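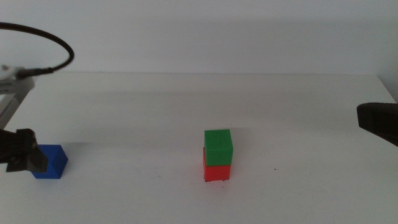

Green on red, white table, white wall.

Thread: What white are you using for a north-facing room?
Board: Paint and Finishes

stuvel_hill
Posted 3rd October
We're painting the spare room next week and I'm stuck on the white. One window, faces north, big maple outside it. The walls are a tan color now, flat, from the previous owners. Trim is going semi-gloss no matter what. The store mixed me samples of two whites from the Dalisay line, one warm and one cool. On the card they look the same. On the wall the warm one goes yellow by dinner and the cool one looks like skim milk. The room is small and will be used for sewing, so I need to be able to tell navy thread from black. What did you all end up with?

tapeline92
Go warm. North light is already blue and a cool white makes it worse. We did our dining room in a cool white in July when everything looked great, and by winter it felt like a garage. Repainted it the next year.

mudandpaper
Disagree with the above. If she's matching thread she doesn't want yellow bouncing off the walls. A neutral white and decent bulbs will do more for her than a warm paint. What bulbs are in there now?

stuvel_hill
Whatever came with the house. One ceiling fixture, two bulbs, kind of orange.

mudandpaper
That's where your yellow at dinner is coming from. Swap those before you buy a gallon of anything. Look for a color rendering number on the box, 92 or better. Then look at your samples again at night.

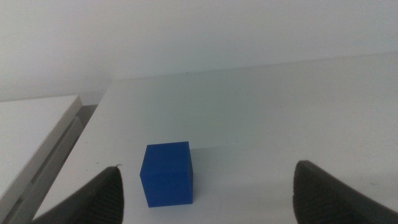
The other thing is where you put the samples. If you brushed them straight onto the tan, your eye is comparing them to tan, and any white is going to look cold next to it. Paint them on poster board with two coats, leave a plain white border, and move the boards around the room. Put one in the corner by the window and one on the wall across from it.

tapeline92
I'll give you the poster board. I still wouldn't use a neutral white with a maple outside. In summer the leaves turn the whole room green.

adham_rd
Landlord here, I've painted a lot of small bedrooms. I quit worrying about warm or cool and buy the same off-white in five-gallon buckets for every unit. Tenants have never said a word about it. What they do notice is sheen. Flat marks up if you lean a chair on it. Eggshell is fine.

kettlepond
Eggshell shows every bad patch with light coming from the side, though. If the walls are rough I'd stay with a washable matte. Prime over the tan too. I skipped primer going over a beige hallway and needed three coats to cover it.

adham_rd
Three coats sounds like cheap paint to me. I get two over beige without primer.

kettlepond
It was Jumerura, the top line, not cheap. White doesn't hide well, any brand.
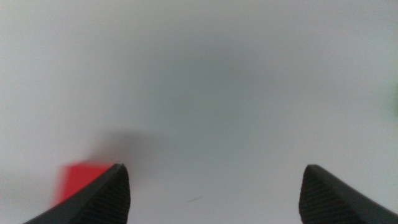
Also look at the ceiling before you settle on a wall color. Ours was an old ceiling white that had gone a bit gray, and once the walls were fresh it looked dirty. We ended up doing the ceiling after the walls, and I wouldn't recommend that order. If yours is more than a few years old, plan on painting it and do it first.

stuvel_hill
Ceiling has a water ring from an old leak, so it's getting painted anyway. Does that need a special primer?

kettlepond
Yes, stain blocking. Regular primer will let the ring come back through. A quart is enough for a spot, open the window.

stuvel_hill
OK. Bought new bulbs today, 30 dollars for a pack, and did the poster boards. With the new bulbs the warm one isn't nearly as yellow. The cool one is out. I'm going to get a sample of a neutral and put it up next to the warm.

tapeline92
Warm wins, you'll see.

mudandpaper
Hold a spool of navy and a spool of black up to each board after dark and go with the one where you can tell them apart.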